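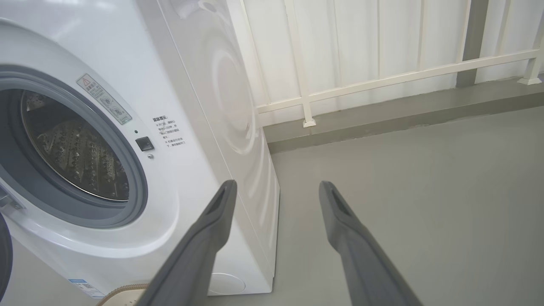 Gemico, the household repair and maintenance firm based in Stokthorpe, will open a fixed-price washing machine care service to renters and homeowners in Skascombe in December. The service covers a home visit, cleaning, a check of the hoses and a written note of any parts that are worn. It is meant for machines that still run but smell musty, drain slowly or leave marks on clothes. Most of the work on a front loader is done at the door, where a thick gray rubber gasket runs around the opening and the folds can hold lint, hair and detergent. Gemico technicians will clean the gasket by hand on every visit.

The company has run the same service in Stokthorpe for 2 years. In that time its technicians have made 1,428 visits. Bookings in Skascombe will be taken by phone and through the Gemico website, with morning and late afternoon appointments. The last appointment of the day starts at 4 p.m.

"A lot of the calls we get are from people who think the machine is finished and have started pricing a new one," said Keegan Melnyk, service manager at Gemico. "Often it needs a proper clean and a new hose. We would like to see it before it gets to that point."

A standard visit takes a little over an hour. The technician runs an empty hot cycle, cleans the detergent drawer and its housing, wipes out the gasket, drains and clears the filter, and checks that the machine is level. The inlet and drain hoses are looked over for cracks and kinks. Customers get a one-page report before the technician leaves. Repairs are quoted separately and are not carried out without the customer's approval.

Households that book will be given a short printed guide to care between visits. It covers how much detergent to use in soft and hard water, how to dry the gasket after the last load of the day, and when to leave the door ajar. The guide was written by Gemico's own technicians and is also available at the Stokthorpe office at no charge.

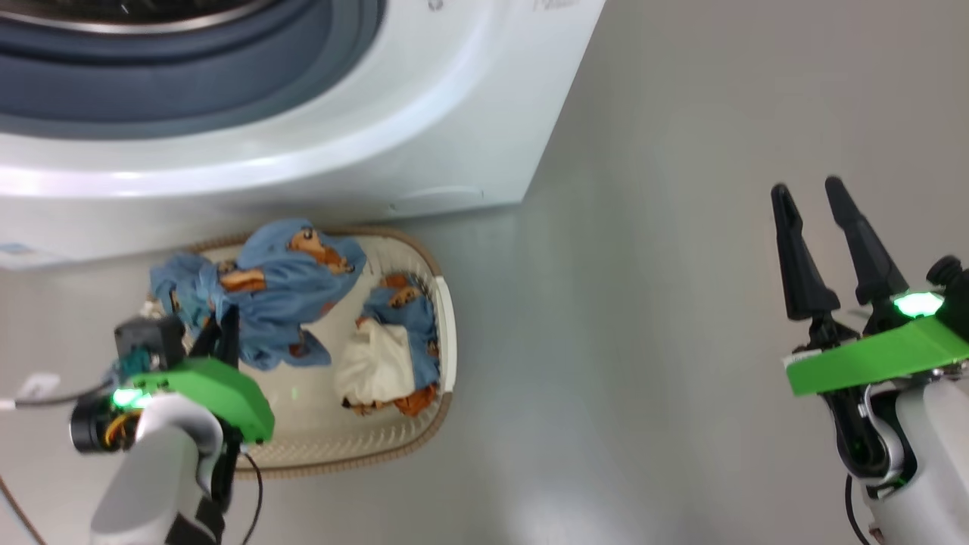 How often should the drain filter be cleaned?

Every two to three months in a home that does several loads a week, and sooner if there are pets or if water is left in the drum at the end of a cycle. The machine should be switched off and any hot water allowed to cool before the filter is opened. A shallow tray and an old towel will catch what comes out.

Gemico will also introduce a service plan called Ra in both towns. Ra customers receive 2 visits a year and a 20 percent discount on labor for any repair booked during the plan. Parts are charged at the list price. The plan runs for 12 months and can be moved to a new address within the service area if the customer relocates.

Landlords with more than one property can put all of them on a single Ra account and receive one combined report after each round of visits. Tenants will be contacted directly to arrange a time.

The Skascombe service will be staffed by 9 technicians, all of whom have completed training at the Stokthorpe workshop. Gemico services most makes of front-loading and top-loading machines, including stacked units where there is safe access. Commercial machines in laundromats and hotels are not covered at this time.

About Gemico

Gemico repairs and maintains washing machines, dryers and dishwashers for private households and landlords. Its office and workshop are in Stokthorpe.

Media contact: Keegan Melnyk, Service Manager, Gemico, Stokthorpe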